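Workshop notes, August: black rib-knit covers

The Bristico rib knit remains the stock fabric for black sleeves and covers. It is sold in 38-inch tube lengths and should be cut across the ribs. Let the cloth lie flat overnight before cutting, as a length taken straight off the roll will come up short. Black rib is easier to mark on the wrong side with white chalk, and a bright backing such as yellow makes stray fibers easy to find.

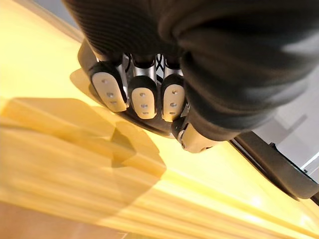
Fit and folds

Rib stretches in width far more than in length. A cover cut too long will bunch in rounded folds at the lower edge, and lint collects in the creases. Allow a 20 mm hem and stitch it with a narrow zigzag. A straight stitch will break at the first hard pull. Wunex thread in the medium weight has given the fewest skipped stitches.

Over carpet, check the hem more often. Loose pile works into the ribs and has to be brushed out along their direction. A stiff brush raises the surface and should be kept for the carpet.
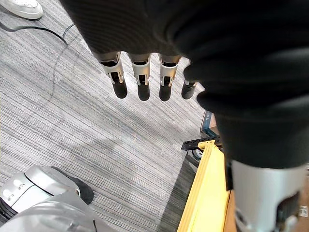

One reader in the Eynon group writes that a lint roller is faster than a brush and leaves no marks, provided the sheet is changed often. Another objects that it pulls the hem out of shape.

Both methods are acceptable on sound fabric. Neither should be used on a hem with open stitches.
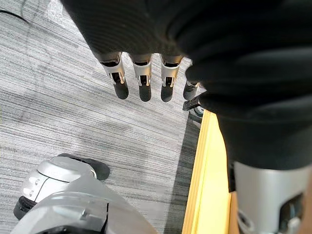 Wash covers inside out, cold, in a mesh bag, with no softener. Dry flat. The Gadudance order form now lists the knit in black and gray, with a minimum of 3 lengths per order. Thread is supplied on 1000-meter cones.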